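Re: [Harndale-announce] Winter workshop on constraint programming, second notice

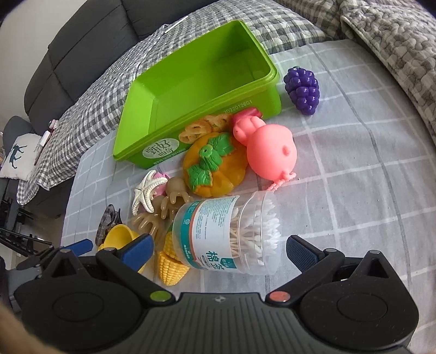
Cotton swabs in a clear tub, on a checked bedsheet.

Dear all,

Several people have written to me separately about the second notice, so I am replying on the list. The relevant part of Margaux's message is quoted first and my answers follow.

Margaux Courtois wrote:
> The winter workshop on constraint programming and scheduling will
> be held in Harndale in December. It is meant for doctoral students
> and for people in industry who already use a solver and want to
> know more about what goes on inside it. Lectures are in the
> mornings, with practical sessions after lunch. We have room for 96
> participants. Those who want to show their own work should send a
> two-page abstract. Registration closes on Friday.
>
> It isn't yet settled whether the practical sessions will use
> Brumeck or Motinard. Unnur will write when it is.

It is settled now. We will use Motinard for all the practical sessions. Brumeck has the better search tracing, but its licence has to be renewed per machine and we can't do that for everyone's laptop. Selorm has rewritten the exercises that depended on the tracing. The two on lazy clause generation are shorter than they were last year, and the one on cumulative resources has been split into two parts.

Please install Motinard before you arrive. The network in the teaching building is slow when everyone downloads at once, and last year we lost most of the first afternoon to it. The package with the exercises and the benchmark set will be on the workshop page by Friday. There are 632 instances in the set, mostly job-shop and nurse rostering, and you will only need the first 24 for the sessions themselves. The rest are for anyone who wants to carry on in the evenings.

On the abstracts: two pages means two pages including figures, but references may run over. Work already published elsewhere is fine as long as you say where. Josphat Kirui is handling the poster session and would like to know early if you need a power socket next to your board — there are only a few along that wall.

Three people asked whether the lectures assume any background in integer programming. The first two don't. Philomena Bonsu's lectures on decomposition do, and she suggests reading up on Benders cuts beforehand if you have never met them. Her notes from last time are still on the page and haven't changed much, apart from the section on stopping rules.

The fee is 100 euros for students and covers lunches but not the dinner. If your university needs an invoice made out in a particular way, tell us when you register. Changing it afterwards takes weeks.

The Adjei room is on the second floor and the lift does work this year. Doors open at 8.30 and the first lecture starts at 9.00.

I still don't have an answer on whether the lectures will be recorded. Two of the speakers would prefer not — I will write again once I have heard from the others.

Regards,
Unnur Thygesen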